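Plandport Community Help
Home > Around the House > Furniture and Wood

Getting rid of white rings and a tacky feel on an oiled desk top

Posted by kettlewren, 2 September 2018

Hi all! I bought a secondhand desk from a woman in Gilidholm last winter and I love it more than any piece of furniture I've ever owned. It's a big solid wood top on a plain steel base. She told me she'd oiled it herself "a few times over the years" with Dutura, the clear one, and she gave me what was left in the can.

In February I decided it looked a bit thirsty, so I poured some oil on, spread it with an old T-shirt and went to bed very pleased with myself. Next morning it was sticky. It's a lot better now than it was, but when I rest my forearms on it in warm weather I still get that slight pull when I lift them off. Paper sticks to it too, which I discovered when I left a letter there for a week and it took some of the printing with it.

On top of that I have three white rings from mugs, one of them right where my mouse goes.

What I'd like to know is whether I can fix this without sanding the whole thing back to bare wood. I have a small sanding block and plenty of patience, but no power tools, and I live in an apartment so there's no garage to do dusty jobs in. I've read that you can use mayonnaise on the rings?? Also vinegar, also an iron. I'd rather ask people who have done it before I make a salad on my desk.

Thanks in advance – first time I've looked after real wood and I'm enjoying it, even the sticky part.

3 replies

HollisBee

Sand it and put polyurethane on. Never think about it again. I did my kitchen table that way and the kids can't hurt it.

Khoa Khổng

Oh, this is a very fixable desk! I've been oiling wood for years and I have done the exact thing you did, with the T-shirt and everything, on a bookcase.

The tackiness is oil that sat on the surface when the wood had already taken all it wanted. It half cures into a gummy skin. The fix is to soften that skin and get it off, and you don't need to go anywhere near bare wood.

Open the windows first. Dampen a rag with mineral spirits, wipe one small patch along the grain, and give it a minute. Wipe again with a clean rag. If the rag comes up yellowish or brown, keep going, you're winning. Work your way across the desk in patches and change rags often, because a loaded rag just moves the gum over to the next patch.

If it still feels draggy once it has dried overnight, it has probably set too hard for mineral spirits to do much. Then I'd use a gray synthetic pad (the non-scratch kind from the paint aisle) with a little fresh Dutura on it, and rub with the grain. The new oil loosens the old and the pad lifts it. Wipe it all off. Then wipe it off again. When you think the top is dry, take a clean cloth and do it once more – I can't say this strongly enough, the wiping is the whole job.

For the rings: white is the good kind. White means moisture in the finish, dark means it got down into the wood. Since yours are white, a good share of that may go when you do the cleaning above, so do that first and see. If a ring is still there afterward, try a hair dryer on low, kept moving, for a few minutes. I've had that clear one up completely. I'd skip the vinegar. Mayonnaise does sort of work because it's mostly oil, but then your desk smells like lunch.

Once it's clean, leave it a full week before you decide if it needs more oil. Test with a drop of water somewhere at the back. If it beads up, leave the wood alone. If it soaks in, put on one thin coat.

And please be careful with the rags! Oily rags can heat up by themselves and catch fire when they're balled up. Spread them flat outside until they're stiff, or put them in a metal can of water with a lid. On a balcony, hang them singly over the rail.

One more thing, about polyurethane. It's a tough finish and HollisBee isn't wrong to like it, but it won't stick well over gummy oil, so you'd be sanding everything off, and it sounds like you want to avoid that.

tansy_and_rue

Seconding nearly all of Khoa's answer, and adding what I do on the big table in our back room, which gets leaned on, written on and generally abused every day and is still my favorite thing in the house.

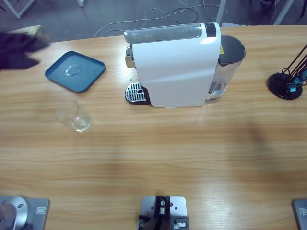
Our back room table, with the grain running along it.

I use Dutura as well. I keep a 16 ounce can going and it lasts ages because I put so little on. My method is a spoonful in the middle, spread as far as it will possibly go, then another spoonful only when the first has run out. I leave it for ten minutes and buff it with old cotton pillowcases, which are wonderful for this, far better than T-shirts in my opinion (no seams or printed bits).

Where I do differ a little from Khoa is the pad. I like wet-or-dry paper for the last coat, 600 grit, used with the oil still on the surface. It leaves the wood so smooth you'll keep petting it. You can carry on to 800 after that, though I only bother on small things like trays. Use a very light hand and stay with the grain the whole way.

Give it 8 hours before you put anything on it and a few days before you trust it with a mug. I'd say longer if your apartment is humid. I tried to hurry mine once with a fan heater and got dust in it, so don't do that.

For everyday cleaning, a barely damp cloth and then a dry one. I tried a Lucero spray polish once because it smelled of oranges, and it left a film that took me an afternoon to get off. Cork coasters, the big ones, solved the mug problem for us, mostly. My husband still misses.

Do come back and tell us how the ring by the mouse turns out, I'm invested now!

Comment from kettlewren

Thank you both SO much. I did one corner with mineral spirits this morning and the rag came up the color of tea. The corner already feels like a different desk. Off to buy more rags, and a pair of gloves, which I should have had from the start. Will try the hair dryer on the rings once the whole top is done.

Comment from Khoa Khổng

Tea is perfect. Keep going until it's more like lemonade.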